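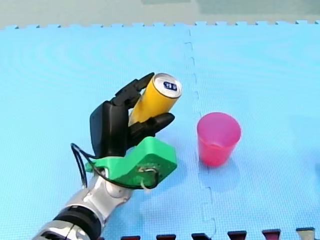
The Galham community hall will open its drinks corner for families on Wed 13 December, the organisers said this week. Guests can come between the afternoon play hour and the early evening, and there is no entrance fee. The drinks will be served on the floor, on soft foam mats, so that parents can sit next to their children. A yellow can, and a pink plastic cup on the light blue mat, show the simple style of the corner. Narendra Bansal, who is responsible for the hall, said that 68 families have already put their names on the list.

"We tried it in November with 46 guests and we were short of cups," he said. "Now we have bought more – and also more mats."
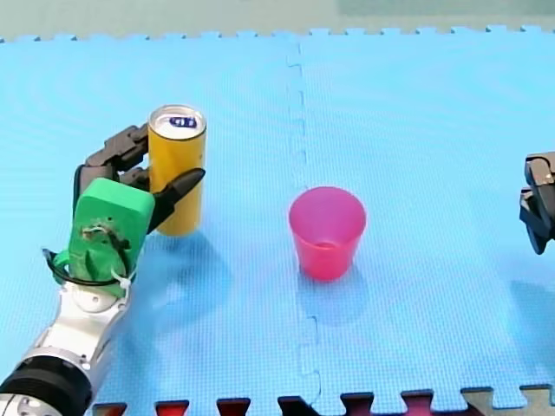

What to bring

Every family is asked to bring one cup for each child, in plastic and with the name written under it. Glass is not allowed in the play room. Cans must be opened by an adult.

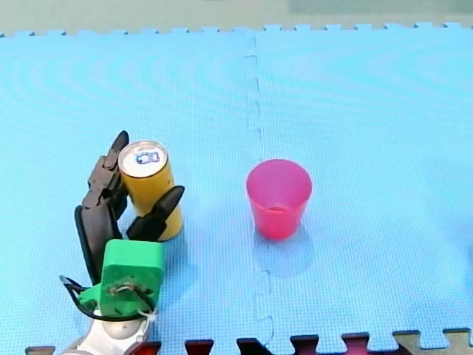
Empty cans can be left at the door, where Akihiko Ogura will collect them for recycling. The mats will be wiped after each group, and the hall asks all guests to take off their shoes.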